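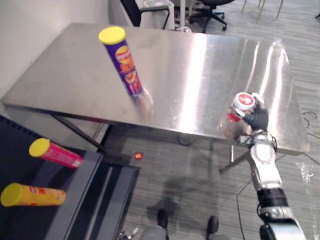

Automatización | Boletín de marzo
Por la redacción
Imprimir | Enviar por correo

¿Recogen ya la mesa?

Todavía no del todo. En Prasik probaron el mes pasado un robot con manos de varios dedos en una tarea corriente: retirar botes y tarros de una mesa de acero. De 31 intentos completó 16. Agarrar un tarro pequeño le cuesta menos que soltarlo en su sitio – ahí se pierde casi todo el tiempo. El taller de Pradosow repetirá la prueba el jueves con envases blandos.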